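Cleaning a light gray woven sofa cushion after red fabric has been left on it

Asked by Hashini Patwary, 16 Jul 2018
Viewed 2,389 times

I have a Lamness two-seater in light gray. The seat cushion cover is a fine weave with a slight speckle, and the tag code is W. Damp red laundry was left on the seat overnight and there is now a faint pink patch, hand sized, near the front edge. The cover is zipped but the manual says not to machine wash it. I have tried cold water on a white cloth and a little color came up. What should I use next, and can I avoid a water ring?

Rosário Paiva
Reputation 1,466

Code W means water-based cleaners are allowed. Do not use solvent, and do not use chlorine bleach on a speckled weave, as the darker yarns may lighten unevenly.

Vacuum the whole cushion first with the brush head. Mix a teaspoon of clear dish soap into 2 cups of cold water. Dampen a white cotton cloth, wring it hard, and press it onto the patch for ten seconds. Lift, turn to a clean part, repeat. Work from the outside in. Do not rub. Keep going as long as color comes off on the cloth, then blot with plain water the same way.

For the ring: before drying, wipe the full top panel from seam to seam with the wrung-out cloth so that it is evenly damp. Stand the cushion on its side with a fan on it. Do not use a hair dryer until the pink has gone. Heat can fix loose dye.

If it is still visible when dry, use an oxygen-based upholstery cleaner. I use Zoka at half the label strength. Test it on the underside near the zipper and wait until the test spot is dry.

Truvine_user

just flip the cushion

pillai.m

Flipping only works if both sides are upholstered. Check, because some have a plain backing.

I agree with the method above. I would add a dye test for anything red that normally sits on the sofa. Wet a white cloth, press it on an inside seam of the item for a minute and look for pink. If there is any, wash it separately until the cloth stays white.
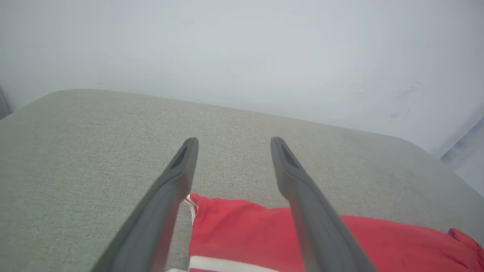 2 min read

A red item bunched up on pale gray like this is low risk if both are dry. Transfer needs moisture, and usually pressure as well. Damp laundry, wet swimwear and a spilled drink are the usual causes. I fold on the bed and keep the sofa for things that are fully dry.

Fabric protector spray helps with spills but I have not found that it does much against dye. Mine is rated for 3,000 rubs, which seems low for a seat.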